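Storing mugs on a tray: which way should the handles go, and is it bad to lay them down?
Posted in Kitchen & Dining, September
By lostard3305

We moved into a smaller place over the summer and lost most of our cabinet space. The mugs used to have a whole shelf to themselves. Now they live on the counter, on a serving tray, next to the coffee maker. The tray is a plain rectangle with rounded corners and a low rim all the way around. It holds them well enough, but it always looks like a pile and I end up moving three mugs to reach one.

I have read that mugs should be stored upside down, and I have also read that this chips the rims. My mother-in-law hangs hers from hooks, but we rent and the lease says no holes. I looked at a mug tree at the Petersen store and it wobbled with nothing on it, so I left it there.

What I want to know:

Do the handles need to face a certain way? Mine point wherever they land.

Is it bad for a mug to lie on its side? When the tray gets full I lay a couple of them down behind it.

Should they go in the middle of the tray or along one edge? I also keep the sugar and a spoon rest on there, or I would like to.

The mugs don't match. They came from different sets, and a few were gifts, so they don't stack. The tray has a finish that marks easily, if that matters. The counter is 2 feet deep and the tray sits with its long side against the wall.

dovdale_kitchen
Posted in the morning

Line them up along one of the short ends and leave the rest of the tray open. I did this when we had the same problem and I haven't changed it. If the mugs are in the middle they take up the whole tray, because you can't use the strips left over on each side. If they are in a row at one end, the other part stays free for the sugar, a plate, or a mug you're filling.

Put the row front to back. You then reach in from the side for any mug you want and don't lift one over another. If you only ever reach in from the front, put the ones you use every day at the front and the guest mugs at the back.

For handles, pick the outside edge of the tray and point them that way. Handles that face each other knock together when you pull one out, and that is where most of my chips came from. They don't have to be exact. Turned a little toward you is easier on the wrist than straight out to the side. The one at the back can point in over the tray if there's something in the way, such as a coffee maker or a wall.

Keep all the feet inside the rim. A mug that sits half on the rim looks fine until someone bumps the tray.

Lying down: I wouldn't, on a counter. A round mug rolls until the handle stops it, and then it rests on the handle. It probably won't break from sitting there, but it gets pushed around by everything else and ends up at the back where you can't reach it.
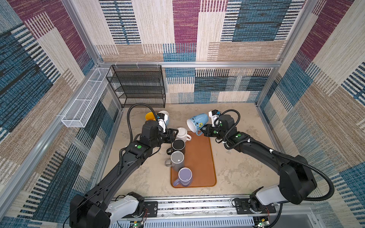 Upright or upside down depends on how fast you go through them. Ours get used every day, so they stand upright and no dust has time to settle. The holiday ones go upside down on a dish towel in the closet. Make sure they are dry before you turn them over, or they come out smelling stale.

If you have more mugs than fit in one row, I would take some off the tray before I started a second row. Two rows work only if the handles of the inner row point into the free part, and by then you have lost most of the free part.

On the marks: put felt dots under anything with a rough foot ring. You can feel it with your finger, it's the unglazed circle on the bottom. Cheap mugs are often the worst. You can also sand the ring lightly with very fine sandpaper, then wash the mug well. I've done it to a few and it took a minute each. It won't fix the scuffs you already have, but it stops new ones.

jondero
Posted in the afternoon

just get rid of some. we had way too many and now we have 3 and wash them. never think about it anymore

p.rim109
Posted in the evening

I agree with most of the long answer above, but I would add a few things.

Before you settle on a row, measure with the handles on. People measure the cup and forget the handle. A wide mug with a big handle can need half again as much room as the cup part, and if it points out past the edge of the tray it will catch a sleeve. In a narrow galley kitchen I would turn the handles inward for that reason and accept a little less free space.

Think about who uses them, too. We have one left-handed person and one right-handed person in the house. Handles to the left bother one of us and handles to the right bother the other. We split the row, with the left-handed mugs in front.

I don't agree that you should never store them upside down on a tray. If the counter is near the stove, an upright mug picks up grease on the inside and you taste it in the coffee. A thin mat under the rims takes care of the chipping. A wire rack works also. I use a narrow wire basket, the kind with sections, clipped to the side of a shelf unit, and small cups and the spoons go in there. It needs no holes, so it should be fine with your lease. Check that the clips are tight before you put anything heavy in it.

As for mixed colors, I wouldn't worry about matching. If you want it to look neater, put the tall ones at the back and the short ones at the front.

lostard3305
Posted the next morning

Thanks. I moved them all to the left end, front to back, with the handles out. One had to go in the closet. The sugar fits now and so does the spoon rest. I will look for the felt dots this week.

Related in Kitchen & Dining
Getting coffee stains out of a light-colored mug
Can you put felt pads on dishes that go in the microwave?
Wire shelf tiers that won't stay level
Dovdale serving tray: how to clean the finish
Counter storage for renters, no drilling
What to do with odd cups from broken sets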